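Visit to the Skurberg Orchard and Packing Station

In July, members of the Prurkombridge Growers' Exchange visited the packing station at Skurberg. The purpose of the visit was to study how the station stores and grades early apples before they are sent to regional markets.

The group was received in the main office and given a short talk on the history of the site. The station serves 30 member farms and operates 6 cold rooms, two of which were added after the last expansion. Fruit is delivered in the morning, weighed at the gate, and assigned a lot number that follows it through to dispatch.
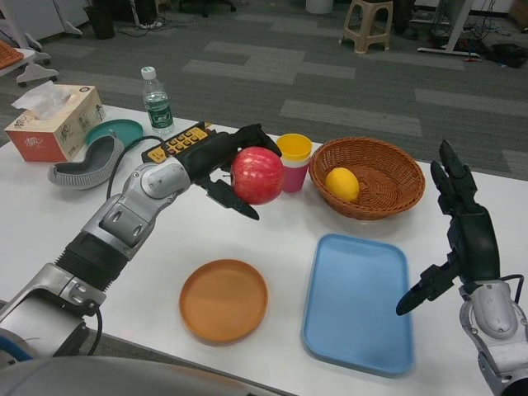 Grading standards were the main subject of the discussion that followed. Staff explained that color and size are judged separately, and that fruit with minor skin marks is sold to the Erkix juice plant under a yearly contract. Our members asked about prices for second-grade fruit, and the station agreed to share its price list.

The afternoon was spent in the orchard, where two rows of the Xue variety are being tested on dwarf rootstock. The trees are still young, and no yield figures are available. Heavy soil at the lower end has required new drainage — a problem well known to growers in our own valley.

The Exchange thanks the station for its hospitality. Copies of the storage guidelines may be requested from the Prurkombridge office.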